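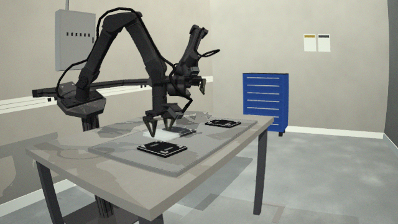 Can a Robot Clean Your Room Yet?
By Graciela Sosa
Wanusport Young Readers' Science Pages
Posted 28/03/2020

Every so often a letter comes in that makes me put down my tea and think for a good long while. The latest one is from Patricio Leiva, who would like to know when he can get a robot to pick up his bedroom. He says he has been told to do it himself until one is invented, and he wants to know how long that will be.

Well, Patricio, I have some good news and some news that you may not like as much, and I'm going to take my time getting through both of them, so find a comfortable place to sit. (The floor is fine, if you can find it.)

Some chores already have machines

Let's start at home. If your family has a washing machine, you already live with a machine that does a chore. Long ago, washing clothes meant rubbing them by hand in a tub of hot soapy water, then rinsing them and squeezing them out, and it could take a whole day. Now the machine fills itself up, swishes everything back and forth, drains out the dirty water and spins. A dishwasher is the same sort of helper. So is the toaster, in its small way!

But think about what you still have to do. Somebody has to gather up the socks, including the one behind the door. Somebody has to check the pockets for crayons. When it's all over, somebody has to pull the clean clothes out, fold them, and carry each pile to the right room. The machine does the middle of the job, and people do both ends.

Then there are the little round vacuums that roll around on the floor. We have one at my sister's house, a Trondeck, and it is very good at long stretches of kitchen floor. It has bumped its way under the sofa more times than I have ever cleaned there. It does get stuck, though. Once it swallowed the end of a shoelace and sat in the hallway beeping until we came and rescued it. It can't pick up the shoe and put it in the closet. It has no hands, for one thing, and it doesn't know what a shoe is, for another.

So what would a bedroom robot need? It would need eyes of some kind, hands of some kind, and a way to decide what to do next. Let's look at those one at a time.

Eyes, and knowing what you're looking at

Giving a robot a camera is the easy part. The hard part is turning what the camera sees into something useful. When you look at your bed and see a lump, you know right away whether the lump is a sweater, a pillow or the cat. You have had years of practice with sweaters and pillows and cats. A computer gets a big grid of colored dots, and it has to work out from all those dots where one thing stops and the next thing starts.

Light makes it harder. Shadows can fall across a table and make one gray thing look like two gray things. A shiny white spot can be so bright that it is hard to tell what is there. And when a robot reaches for something, its own arm may get between the camera and the thing it wants. Try this: hold one hand over your eyes with only a small gap between your fingers, and pick up a pencil with the other hand. You can probably do it, but notice how much you are guessing.

Hands, or something like hands

Your hand is one of the cleverest tools there is. You can carry an egg with it, and you can also hang from the monkey bars with it. Your skin tells you when something is slipping, and your fingers squeeze tighter before you have even thought about it.

Plenty of robot arms have just two fingers that open and close. This kind of hand is called a gripper. Look back at the two black arms at the top of this page and find the nearer one. You can see its two pointed fingers, spread apart, aiming down at the table. Now make a gripper of your own by using only your thumb and one finger, and keep them stiff. No bending! Pick up a block. That should be all right. Now pick up a playing card that is lying flat on the table.

Much harder, isn't it? There's nothing to grab. With your whole hand you would slide the card to the edge of the table, or get a fingernail under it, and you wouldn't even stop to think about it. There are three flat black pieces on the gray mat in the picture, and flat things like that are a good puzzle for a two-fingered hand. The fingers have to come down in just the right place, at just the right angle, and close by just the right amount.

That room, by the way, isn't a real room. The table, the arms, the blue cabinet with its drawers and the notices on the wall were all made on a computer. It is called a simulation, which is a long word for a pretend world with rules in it. A video game is a kind of simulation too. In a good one, things fall down when they are let go and stop when they bump into something, nearly the way they do in the real world.

Why would anyone want a pretend robot in a pretend room? Think of how many times you spilled your milk before you learned to pour it. A robot needs practice as well, far more than you do, and a computer robot can drop a plate 499 times without a single broken piece to sweep up. You can also change the room as often as you like. Move the lamp, paint the wall, turn the plate over, and try again.

The trouble is that a pretend world is always a bit simpler than a real one. Real tables are sticky where somebody ate jam. Real cables tug and real drawers jam. So a robot that does beautifully in the computer still has to be tried out on real things, and quite often it has more learning to do when it gets there.

What about factories?

Patricio's second question was whether robots do chores at work, and there the answer is a much bigger yes.

Last July I went to visit the Maillard factory, where they make lunch boxes -- the hard kind with a latch. There is a big arm there that lifts the finished boxes off a belt and puts them into cartons, 16 to a carton, all day long. It never gets bored. I got bored watching it, I'm afraid, and I was only there for 10 minutes.

The reason that arm does so well is that everything around it has been made easy. The boxes always come down the same belt. They always face the same way and they are all the same size. There is a fence, so that people don't walk into the arm's path. If you put one box in upside down, the arm would probably try to do just what it did with all the others.

Now walk to the far end of the same building and you find six people at a long bench, fitting the little latches and wiping off fingerprints and peeling away labels that went on crooked. A company called Tallano is trying to teach a smaller robot to help with the latches. When I was there, it could fit one nicely if the latch was set out in a tray just so. If the latch had been tossed down any which way, the robot often had to stop and wait for a person to turn it over.

I thought that was a lovely thing to see, myself. A person can glance at a messy pile and get started. For a machine, the mess is the hard part.

And a bedroom is mostly mess

Which brings us back to your room, Patricio. A factory belt is the same today as it was yesterday, and your room is not. Today there may be a puzzle on the rug and tomorrow a blanket fort. Some of the things in there are soft, and soft things are very tricky, for a T-shirt can lie in more shapes than you could ever draw. Some things look like trash and are treasures. I had a bottle cap when I was your age that I would have cried over if a robot had thrown it out.

There is the matter of being safe, too. An arm strong enough to lift a full toy box is strong enough to hurt somebody by accident. At the factory you can put up a fence. At home there are babies and dogs and grandparents walking about, so a home robot would have to be gentle and careful, and it would have to notice people and stop in time.

People are working on all of these problems. There are robots in laboratories that can fold a towel, slowly, if the towel is laid out well and everybody is patient. There are some that can sort toys into a bin. Put one of them in a strange house, though, with different towels and a different bin, and it may not manage at all.

So can a machine do the chores yet? It can do parts of them. It can wash, it can spin, it can roll around the floor, and in a factory it can lift the same box over and over. It can't yet walk into any old bedroom and put everything where it belongs. I don't know when one will, and I'd be a little careful of anybody who gives you an exact year.

Something to try at home

You'll need a friend, a scarf and a few things from your room, such as a sock, a book and a coin.

One of you is the robot. The robot wears the scarf over its eyes, sits at the table, and can use only a thumb and one finger. The other one is the programmer, and has to say every single move out loud: left a little, down, stop, close your fingers, up. The robot must do just what it's told, even if it's silly.

See if you can get the sock into a shoe. Then try the coin, and then trade places, so that both of you get a turn at being bossy.

Write and tell me which thing gave you the most trouble. And Patricio, if you play it in your bedroom with your own socks, you'll have some of them picked up by supper.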